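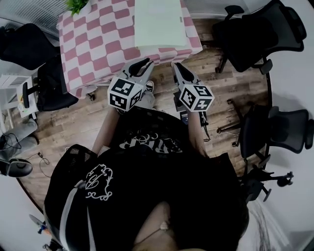

A room with a plank floor at a home in Nallent.

Last updated: 2022-02-13

The Nallent Housing Office will open a second round of grants for floor repairs in older homes, following strong demand during the first round in January. The office received 2839 requests in that period, well above the number it had planned for.

Under the revised terms, the grant will cover 60 percent of approved costs for owners who live in the home and 50 percent for landlords. Homes in the Putinari and Sotomayor districts remain eligible, including those divided into apartments. Work must be carried out by a registered contractor and completed within eight months of approval.

The office said priority will go to homes with damaged joists or uneven floors — conditions that inspectors reported often in the first round. Sanding, staining and other surface work will be covered only when it forms part of a larger repair.

Applicants who were placed on the waiting list do not need to apply again. New forms are available at the Mandix Street service desk and at district libraries. Decisions will be sent by mail.

14 shares | 3 comments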